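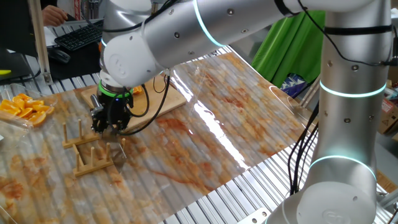
Posted in April by plumline_jo

Okay, kitchen people, talk me down. We're redoing the counters and I've fallen hard for the butcher block from Clekska. My husband wants the Hudus quartz, and the quotes are only 900 bucks apart. I cook every night and I'm messy (turmeric, beets, red wine, the works). Will I hate wood in 2 years?

tatergrid
Yes. Sorry! We had wood by the sink and it went black around the faucet no matter how much oil I rubbed in. Get the quartz and buy yourself a nice big cutting board.

marrowbean
Hard disagree with tatergrid. Mine is nine years old and I love it more every year. I sand the bad spots, wipe on some Bunolico oil before bed and it's good by breakfast. Try sanding a chip out of quartz.

tatergrid
I've never chipped mine, and I drop everything.

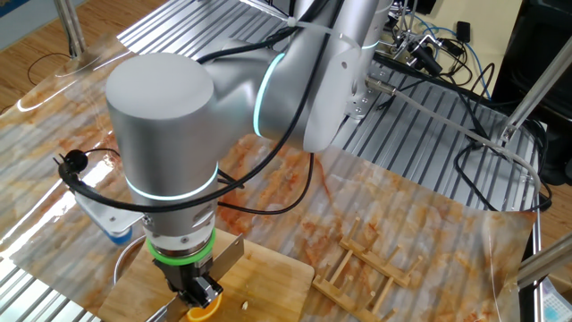
plumline_jo
The oil doesn't scare me, I kind of like that stuff. It's the sink that worries me. Has anyone mixed the two? Quartz on the wet side, wood on the island?

oven_mitt_88
That's our setup and I'd do it again. One warning, Caldeira charged us an extra 100 for the second template visit, so ask up front. And get a sample of each and leave beet juice on them overnight before you sign anything.

marrowbean
Mixing is fine, I just think it looks busy in a small kitchen.

plumline_jo
Ours is tiny, ugh. Ordering samples tonight anyway, and I've got beets in the fridge.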